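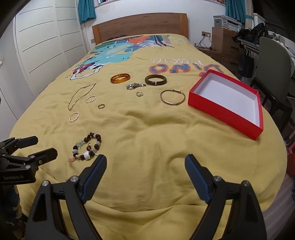 **Washed a bedspread, colour has gone all over the sheet underneath. Can I save it?**

Abdelkrim Tahiri, Tisedlow

Cotton bedspread, new, from the market. Put it on at 40 with a white fitted sheet like an idiot. Sheet is now a sort of weak custard. Bedspread itself looks fine, maybe a bit duller. Havent dried either of them yet, both sat in the bath. Have got bleach in, plus some bicarb. Guests coming Monday so need to know tonight if poss. Also will it keep doing this every wash??

**Madmont**

Don't dry it! Heat sets the dye. Get the sheet back in on its own, cool, with a colour run remover from the supermarket. Check the packet says cotton. Mine took two goes with a break for tea in between. No bleach till you've tried that, and never bleach and anything else together.

For the bedspread, wash it alone, cool, three or four times, and put a colour catcher sheet in each time. When the catcher comes out nearly white you're more or less safe. I'd still keep it away from whites. Dry it on the line in the shade, inside out if it's got any printing on, and iron from the back. Dont soak it overnight either, the loose dye just settles somewhere else on it.

**lanell_566**

vinegar. always vinegar

**Hầu**

Vinegar won't fix modern dyes, old wives thing, though it doesn't hurt. Agree with Madmont about the remover. If the sheet's had two goes and still looks custardy, oxygen bleach powder (the stuff for whites), warm water, leave it 6 hours, rinse well. Did a whole set of pillowcases like that in February and you'd never know. Failing that, dye the sheet yellow properly and call it a matching set.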